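5.2 Grasps that slip late

The failure we learned the most from was one our success metric had missed. Over 3,000 simulated pick attempts in the Drarurero task set, 300 were scored as good grasps and then lost the object during transport. The score was taken too early, while the arm was still close to the table. Lumpy objects were by far the worst, and that made them wonderful test cases!
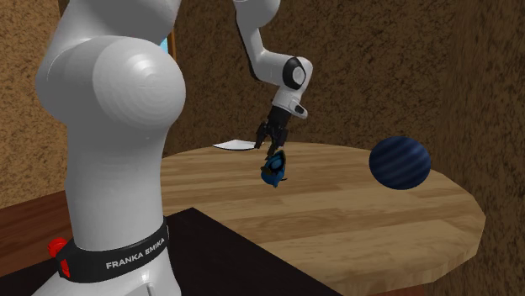

Figure 4. Simulated Franka Emika arm over the round table, with a small blue object at the gripper and a navy sphere to the right.

Replaying the lost grasps one physics step at a time showed the same pattern again and again. Contact points on an uneven surface jumped between neighboring mesh faces, the friction force dropped for a few steps, and the object began to turn between the fingers. Smooth shapes hardly ever did this. We then reran 1,000 attempts with the Purnard contact settings and a second check at the end of transport. Late slips became rare, and the ones that remained were finally counted as failures, a change we are delighted to have in the benchmark.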